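The Clurix kit is in its second month on my kitchen counter, and I've used it enough to write down what I would have wanted to read before ordering. I bought it at list price from Pliterlow, which resells it with a support plan. The unit under review is the single-arm version with the standard two-finger gripper and the 4-year software license.

## What's in the kit

The arm, the base clamp, a power supply, the controller, two fixed cameras with stands, and a cable set. The software is a separate download called Murnska. It handles calibration, teleoperation, recording and playback. Pliterlow lists it as a bundle, but Murnska has its own account, its own license key and its own support queue, and you will deal with all of those on the first evening.

The printed manual covers the mechanical side well. Torque values are given for every fastener. The software chapter is a link.

## Setup

Mounting took one morning. The clamp wants a flat, rigid edge, and stone works better than the particleboard desk I tried first, where the base shifted under fast moves and the calibration drifted with it. After moving to the counter I ran calibration 9 times on different mornings and never had to touch the offsets by hand.

The cameras need more thought. The quick-start guide suggests one from the front and one overhead, and assumes a clean bench. I didn't want a clean bench. Most of what I plan to do with this kit involves picking one thing out from among other things, so I left the counter the way we use it.

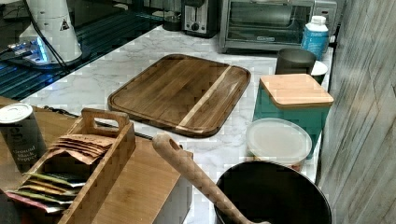
Murnska's setup wizard asks you to define a workspace box before it will plan a motion. Anything outside the box is treated as solid. My first box was too generous and the planner proposed paths close to the wall, so I cut it down to the cutting board plus a hand's width on each side. Planning got faster as well.

Glossy surfaces are a weak point. With the under-cabinet light on, the depth map shows holes wherever there is a strong reflection, and the planner fills those holes with guesses. Turning the light off fixes most of it. A setting called "conservative fill" fixes the rest at the cost of slower moves. It is off by default and it should be on.

## Using it

I recorded 778 pick-and-place attempts over the test period with Murnska's built-in logger. Most were simple: pick up a small container, move it across the board, set it down. The rest were transfers into a box with an open top, which is harder than it sounds for a two-finger gripper. The fingers need clearance on both sides of the object, and things packed against each other don't offer it.

Lids are fine if they have a distinct edge. Smooth plastic caps slip when the grip force is at the factory value. Raising the force by two steps stopped the slipping and did no damage to anything I own. Paper packaging needs the opposite treatment. I ended up with separate grip profiles and switch between them in the task file, since the software won't do it for you.

Teleoperation is the best part of the product. Latency over a wired connection is low enough that I stopped thinking about it. Over Wi-Fi it stutters whenever someone in the house starts a video call.
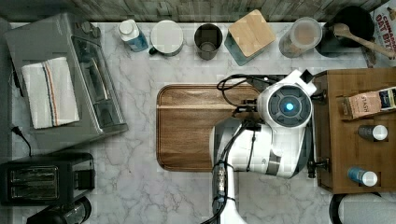

Cable routing deserves a paragraph. The supplied cable is long enough for full reach, but the slack has to go somewhere, and if the wrist rotates past its midpoint a loose loop can catch on tall objects. I added hook-and-loop ties at the elbow and left a service loop above the wrist. The manual shows a similar arrangement in an appendix. It belongs in chapter one.

Noise is acceptable. The joints make a low whine at speed and the controller fan runs constantly. I can work in the next room with the door open.

## Support

I opened 2 tickets. The one to Pliterlow, about a connector that wouldn't seat, was answered the same afternoon with a replacement in the mail. The one to Murnska, about log exports dropping the final second of each recording, is still open. The workaround is to hold the arm still for a moment before pressing stop.

## Compared with the El Idrissi

I had an El Idrissi arm on loan last November. It has better repeatability and a stiffer wrist. It also needs a bolted base and a larger controller, and its recording software assumes you will write your own export scripts. For a lab bench I would pick it. For a counter that has to go back to being a counter by dinner time, the Clurix comes off its clamp with a single lever and fits in a closet.

## Settings I'm keeping

- Conservative fill: on
- Grip force: factory plus two for plastic, factory minus one for paper
- Speed limit: 60 percent
- Under-cabinet light: off
- Network: wired only

The next firmware is supposed to add automatic grip profiles. I'll rerun the same task files when it ships and post the logs.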